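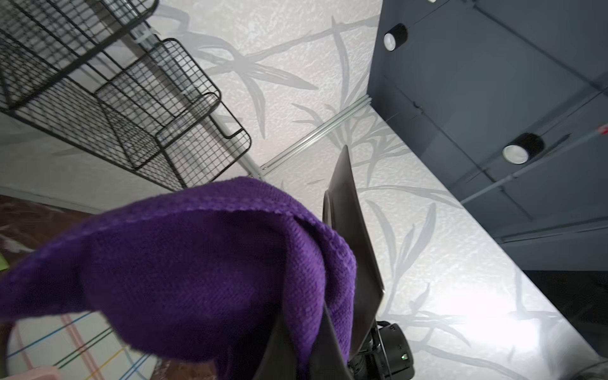 By Tudur Jarman | Posted 2/25/19 | 4 comments | 35 shares

Flinuvik Flat-Finger Set for Soft Goods

The Flinuvik set is a pair of long, tapered gripper fingers for picking up knitwear, towels and other fabric that bunches. They are dark gray with a slight gloss, and the narrow tip slides under a fold of ribbed knit without needing much room. Sold as a pair with screws, a hex key and two spare finger pads.

Fitting

Park the arm with the wrist at a comfortable height and switch off gripper power at the controller. Take out the old finger screws one side at a time and wipe the mounting faces with a dry cloth. Seat the new finger fully before tightening. Repeat for the other side, then power up and close the gripper slowly by hand control. The tips should meet evenly. If one leads the other, loosen it, push it back against the stop and try again.

Run the finger calibration before any real work. Old offsets will not carry over from shorter fingers.

Looking after the fingers

Check the edges every 300 hours. Run a fingertip along each one with the power off – a small nick is enough to pull a thread. Light marks can be polished out with fine paper. Deep ones mean a new finger, and we suggest changing both together.

Lint collects where the finger meets the wrist. Brush it out at the end of a shift and keep compressed air away from the motor housing, as it drives fluff into the seals.

If the grip slips on thick fabric, clean the pads first. Raise the closing force only after that, one step at a time. Hefin Llewellyn in our Proltthorpe workshop sees more stretched cuffs from too much force than from anything else.

Ordering

Flinuvik pair, part no. 1179. Spare pads, part no. 3326. Both fit the Endlow wrist. For the older Jenkins wrist, ask for the adapter plate when you order. We expect the next batch in September.

We use cookies to remember your basket. Accept | Settings

Contact us | © 2019 Endlow | Back to top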